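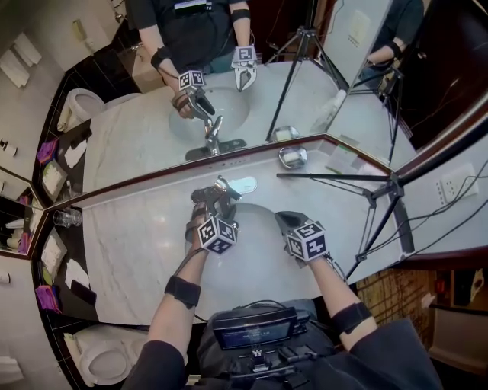

Been swapping between the two handheld gripper sets all through January and I think I've finally got an opinion, so here goes (long post, sorry!). The Voltberg pair is the lighter of the two and I really wanted to love it, but the jaws have this mushy spot right before they close and it drives me nuts on small stuff. The Rampersad pair is heavier and stiffer and I trust it more. I've been doing bathroom sinks lately, and a chrome faucet with a lever handle is a great little test, plus there's a big mirror right behind it, so every marker cube shows up twice. Tracking on the Voltbergs jumped to the reflection 2 times in 43 runs. The Rampersads, zero. Same cubes, same lights, same me. Anyone else seeing that?

pultulport_pete
Did you recalibrate between sets? If the cube sits even a hair crooked on the mount you'll get jumps, mirror or no mirror. I wouldn't blame the gripper yet.

gripsandgiggles (OP)
Yep, every time I switched. Takes me 15 minutes and I hate all of them.

stovcombe_sam
Gonna disagree with you on the weight thing. I ran the Rampersads for a full afternoon and my forearms were toast, and my last 10 demos were garbage, super shaky. Light wins for me, mushy jaws and all. You can swap the spring anyway!

gripsandgiggles (OP)
Wait, which spring? The one behind the trigger? I've got straps on both forearms and it's still the wrists that go first, so I do hear you on the weight.

stovcombe_sam
Behind the trigger, yeah. Two screws. Don't lose the washer, it's tiny.

pultulport_pete
Still say 2 jumps is noise. Do another batch with a towel over the mirror and then tell me it's the hardware.

gripsandgiggles (OP)
Fair. Towel run and new spring this week, I'll post the numbers.

We use cookies to improve your visit. Accept all | Settings

Comments

lurker_lou: Put the stiff spring in mine after reading this and the mushy spot is way smaller. Thanks!

mx_clamp: Did the towel run ever happen?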